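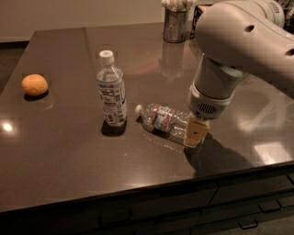
Benches are my favourite part of the April walk-through at Lesside, and the big dark one in the shared kitchen is the one I look forward to most. It gets the hardest use of any surface in the building and it shows everything, which makes it a dream to inspect and a bit of a pain to keep nice. With the lights on, the shine is strong enough that even a water bottle on its side throws highlights back up at you, so please do the glare item (1.4) properly and from more than one spot. I've written comments under nearly every line this time, more than the form really has room for, so Delia has let me spill over onto extra pages.

LESSIDE SHARED KITCHEN: BENCH AND DRAWER SAFETY CHECK
Completed by: Amna Ghumman
Second check: Delia Cârstea
Month: April
Time started: 10 am
Ratings used: OK / Watch / Fix

PART 1. BENCH SURFACE

1.1 Surface free of chips, cracks and sharp spots
Rating: OK
Comment: Ran a gloved hand along the full 2,000 mm of the front edge and back again. Lovely and smooth. Last year there was a little nick near the sink end that caught tea towels, and the repair Bolstead did on it has held up beautifully. I had to hunt for it.

1.2 Seam level, nothing catching
Rating: OK
Comment: Fingernail test, both directions. No lip. A bit of dried something had built up along the line towards the wall (flour and water, I'd say, there was a dumpling night) and it came out with a soft brush. Please don't use a knife for this! A wooden skewer is fine if the brush won't do it.

1.3 Surface dry before use
Rating: Watch
Comment: This is the one I'd love everyone to get behind. Clear water on a dark polished top is really hard to spot from standing height. You have to crouch and look across it. Bushra showed me her way of doing it, which is to wipe with the damp cloth, then follow with the dry one in the other hand in the same pass, and it works so well that I've added it to the sheet on the cupboard door.

1.4 Glare checked from all working positions
Rating: Watch
Comment: The reflections are brightest towards the ends of the bench. Anyone chopping there can lose sight of the blade tip for a moment. Suggest chopping on a light-coloured board, always, and standing nearer the middle if you can. Shamim has asked about swapping to frosted covers on the ceiling lights and I am all for it.

1.5 Non-slip mats under boards
Rating: OK
Comment: Two new ones, both grippy. The old one with the curled corner has gone in the bin at last.

1.6 Hot pans
Rating: OK
Comment: No heat marks found. Trivets are back on their hook. Big thanks to whoever found the missing one.

PART 2. ITEMS LEFT OUT

2.1 Food left on bench
Rating: Watch
Comment: Fruit is fine for the day, and I'd much sooner see a piece of fruit on the bench than a packet of biscuits. Round things do roll, though, and on a surface this slick they roll with real commitment. Bowl, please. There are plenty in the left cupboard.

2.2 Drink bottles upright, lidded and labelled
Rating: Fix
Comment: Two things here. First, part-used water bottles need a name on them or they need to go. No one can tell whose is whose and I don't want people sharing by accident, especially with the cold going through the upstairs office. Second, a bottle on its side is a roller, and a squashed one tends to stay put until somebody bumps it and then goes off in any direction it likes. Stand it up or recycle it.

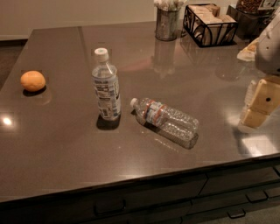 Item 2.2: two bottles and an orange on the bench, one bottle standing and one crumpled on its side.

2.3 Caps
Rating: Watch
Comment: Loose caps on the floor are the thing I worry about with toddlers in for the Saplings group. Leave caps on empties. The depot we use takes them that way, Armelle rang and checked.

2.4 Glass
Rating: OK
Comment: None left out. The drying rack has been shifted away from the edge since my last visit, which is such a good change. It was my only Fix in the spring round.

2.5 Cleaning products away from food
Rating: OK
Comment: Dirance spray and the dishwasher tabs are on the high shelf behind the latch. The spray bottle has its original label, still readable. Whoever tops it up, please don't decant into drink bottles, ever, even for five minutes.

PART 3. DRAWERS UNDER THE BENCH

3.1 Drawers open and close fully
Rating: OK
Comment: All run well. I love the recessed pulls on these, there is nothing sticking out to catch a hip or a pocket on the way past. The drawer nearest the fridge is a touch stiff for the last bit but it closes if you press it in the centre.

3.2 Recesses clean
Rating: Watch
Comment: The downside of a recessed pull is crumbs. Dark fronts hide them very well. A torch helps! I got a surprising amount out with a dry toothbrush and have left the toothbrush in the caddy, marked KITCHEN in red so it doesn't wander.

3.3 Knives stored safely
Rating: Fix
Comment: The bread knife was loose in with the utensils. It is 295 mm long and doesn't fit the tray crossways, so it needs to go in the guard and lie front to back. The guard was in the drawer below. Reunited now, but I'm leaving the rating as Fix until the tray is changed over. Delia has one in mind from Tarigan that is deep enough.

3.4 Weight
Rating: OK
Comment: Heavy pots are down low, lids beside them. Very pleased with this.

3.5 Drawers shut when not in use
Rating: OK
Comment: All shut when I arrived. Shins of Lesside rejoice.

PART 4. FLOOR AND WALKWAY

4.1 Clear path in front of bench
Rating: OK
Comment: We ask for 1,000 mm and we have it, with the stools pushed in. With the stools out it's tight, so stools go in before anyone carries anything hot.

4.2 Floor dry
Rating: OK
Comment: Dry throughout. Mop and yellow sign both in the cleaner's nook. The sign has lost one of its feet and leans a bit, still perfectly visible.

4.3 Floor under the drawer fronts
Rating: Watch
Comment: One bottle cap and a pea. Please sweep right into the gap at the bottom, the flat broom head gets in there and the round one doesn't.

4.4 Bins
Rating: OK
Comment: Recycling and general both labelled, lids working. Could the recycling come a bit closer to the bench? I think half of 2.2 would fix itself. Tried it with Shamim beside the end drawers and it doesn't block anything.

PART 5. ACTIONS

Name tape and marker to be kept in top drawer for bottles: Bushra, this week
Recycling bin moved to the end of the bench, trial for a month: Shamim
Deeper cutlery tray ordered: Delia
Light covers, get a price: Shamim
Toothbrush and torch added to the weekly clean list: Amna (done)
New "stand it up or recycle it" note for the splashback: Armelle, who has much nicer handwriting than mine

GENERAL COMMENTS

Really good round. The kitchen feels looked after and the people I ran into while I was poking about in the drawers were all happy to chat about it, which makes this job a pleasure. The two Fix ratings are both small and both will be gone by next time if the tray turns up.

If you use the bench before the re-check and spot something I've missed, write it on the back of this sheet with the time and your initials. Pencil is fine. Don't wait for me if it's broken glass or a leak: tape it off with the striped tape (hook by the door), tell the front desk, and I'll come down.

Second check note, D. Cârstea: Agree with all ratings except 3.1, which I would put at Watch. The fridge-end drawer took me two goes. Will bring the silicone spray.

Reply, A.G.: Fair enough! 3.1 changed to Watch on the office copy.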